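Fórum Prellus > Jogos de PC > Lojas e distribuição digital

Tópico: Prunar vai acabar com as promoções relâmpago?

tecla_presa
Membro
Vi ontem no cliente da Prunar um aviso a dizer que a partir de novembro deixa de haver promoções relâmpago de 20 horas. Passam a ser só as sazonais e a "oferta da semana". Alguém sabe se isto vale também para os jogos da Quintana? Tenho quatro na lista de desejos à espera de desconto e não me apetece pagar preço cheio.

marmelada727
Membro
Vale para todos. Está nas condições novas, ponto 2. As editoras podem baixar o preço base quando quiserem, mas o destaque na página inicial acaba.
Por mim, tanto faz. Comprei 51 jogos em relâmpagos e joguei talvez um terço. 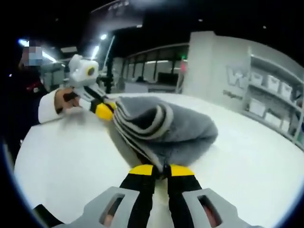 O que me chateia mais é terem mexido nos reembolsos ao mesmo tempo. Antes o dinheiro voltava ao cartão, agora vai primeiro para a carteira da loja e depois tens de pedir a transferência à parte.

corvo_de_lata
Veterano
Isso dos reembolsos não é bem assim. Pedi um na semana passada e deram-me a escolher entre carteira e cartão. A carteira vem marcada por defeito, é preciso mudar antes de confirmar.

marmelada727
Membro
A mim não apareceu escolha nenhuma. Paguei com cartão pré-pago, pode ser disso.

corvo_de_lata
Veterano
Pode. Com pré-pago também já tive problemas na Woritus.

tecla_presa
Membro
Voltando às promoções. A Woritus mantém as relâmpago? Se mantiver, mudo para lá e pronto. Os da Quintana estão nas duas lojas.

zinco
Membro
Mantém, mas vê primeiro se os teus jogos têm gravações na nuvem lá. O Quintana Rally não tem. Perdi mais de 20 horas de campanha quando troquei de disco e o suporte só me mandou o link das perguntas frequentes.
Deixo o texto do blogue da Prellus, que explica a mudança melhor do que o aviso da loja:

"Preços fixos, lojas nervosas

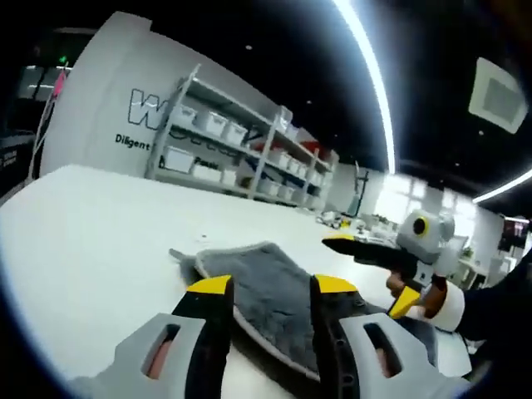 Por Redação Prellus | 13 de agosto de 2022

A Prunar confirmou o fim das promoções de curta duração. Segundo a loja, os descontos rápidos concentravam as vendas em poucas horas e deixavam os estúdios pequenos sem visibilidade no resto do mês. As editoras passam a poder alterar o preço base uma vez por semana, sem autorização prévia. Os cupões já emitidos continuam válidos até à data indicada em cada um."

corvo_de_lata
Veterano
Não concordo com essa conversa dos estúdios pequenos. Uma relâmpago na página inicial era a única altura em que eu dava por eles. Agora a oferta da semana vai ser sempre a mesma meia dúzia de editoras grandes.

zinco
Membro
Isso já era assim. Vai ver o histórico de preços, os pequenos apareciam de madrugada.

corvo_de_lata
Veterano
De madrugada é quando eu jogo. Comprei muita coisa assim.

marmelada727
Membro
Eu acho que o preço base a mudar todas as semanas é pior para nós. Deixas de saber o que é desconto e o que é preço normal.
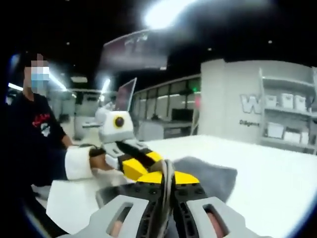 Pessoa de máscara azul-clara e t-shirt preta estampada

Se ao menos mostrassem o preço mais baixo dos últimos meses, como faz a Woritus na página de cada jogo, dava para comparar.

tecla_presa
Membro
Perguntei ao suporte da Prunar. Responderam que o histórico de preços "está em análise", sem data. Quanto à lista de desejos, os avisos por e-mail continuam, mas é preciso voltar a ativá-los nas definições da conta, em Notificações.

zinco
Membro
Obrigado, os meus estavam desligados.

tecla_presa
Membro
Vou comprar dois agora com o cupão que ainda tenho e deixo os outros dois na lista até novembro. O Rally fica na Prunar, por causa das gravações.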